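Section 9: Teaching the arm to pull and seat a drive

Before you start on this one, a word about what you're getting into. I've written up sorting, wiping down, box folding and towel stacking in the earlier sections, and most of those you can get working in an afternoon if you lower your standards a little. Drive handling is different. It's the first job in this guide that I'd call real shop-floor work, and it's the one people write to me about the most (usually on a Monday, after a weekend of dropped drives).

So can a machine do this chore yet? My answer as of April is yes, if the drive is where you said it would be, and sort of, if it isn't. I'll get to the "sort of" at the end.

What you need: the arm with its two-finger gripper, the teach pendant, a set of 3.5-inch drives you don't care about, and the Stuvska program bundle loaded as described in Section 2. Please use dead drives for practice. I mean it!

9.1 Setting the approach

1. Put the arm in freedrive and bring it up to the drive by hand. Go slowly and stop when the fingers are a little wider than the drive.

2. Turn the wrist until both fingers line up with the long edges. If the drive sits at a slant, the wrist has to sit at the same slant. Don't try to fix this later in the program – I did, and I lost two evenings to it.

3. Save this spot on the pendant as APPROACH.

4. Move in until the fingers are on either side of the drive and save that as GRASP.

5. Back out along the same line and save RETREAT. It should be nearly the same as APPROACH. If it's way off, you came out crooked and should do steps 3 to 5 over again.

Note: Keep the pendant close enough that you can hit the red button without getting up. I know everybody says this. I've needed it more times in this section than in the rest of the guide put together.

9.2 Closing the fingers

6. Set the grip force to the lowest level in the bundle and close on the drive.

7. Look along the circuit board side before you do anything else. The fingers should press on the edges of the drive and stay clear of the board and the gold pins.
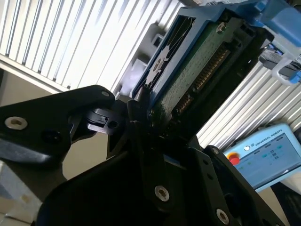

Fig. 9-1. Gripper at the drive, board side showing, pendant within reach.

8. Give the drive a gentle push with one finger while the arm holds it. If it slides, go up one force level and try again. If it tips but doesn't slide, your grasp point is too far toward one end, so go back to step 4.

9. Once it holds, save the force setting with the GRASP point. The bundle keeps them together if you save them in that order, and it loses the force setting if you don't. (Yes, I've asked for that to be fixed.)

CAUTION: Never raise the force to make up for a bad angle. A crooked grip can look fine right up to the moment you pull, and then all of the load goes into one corner.

CAUTION: Power down whatever the drive is plugged into before you practice. Keep your own fingers out from between the gripper and the drive whenever the arm is live.

9.3 Pulling and seating

10. Run the pull at the slowest speed. Watch the carrier for the first bit of travel. If it moves along with the drive when it shouldn't, hit stop and check whether the drive is still latched.

11. For seating, run the same path backward, but switch on the soft-contact option for the last stretch. This lets the arm give a little when it meets resistance.

12. If the arm stops with error 1343, it felt something sooner than it expected. Back out, look for a cable in the way, and run it again. Error 2852 means the fingers closed further than they should have, so there's probably no drive between them.

13. Repeat the full cycle 15 times without touching anything. If you get through that, save the program under a new name. If it fails, fix the one step that failed and start the count over.

9.4 What still needs you

Okay, the "sort of." On a good day with a fixed setup, my arm does this slowly and well. Shift the drive by the width of a pencil and it'll close on the wrong spot with total confidence. The Gonanora vision add-on helps with that, but I still get bad guesses on shiny surfaces, and it can't tell a stuck latch from a tight fit. I can feel that difference with my thumb.

Screws, loose cables and anything bendy are still hand work in my shop. Section 10 covers handing a job back and forth between you and the arm, so get your saved points backed up before you turn to it.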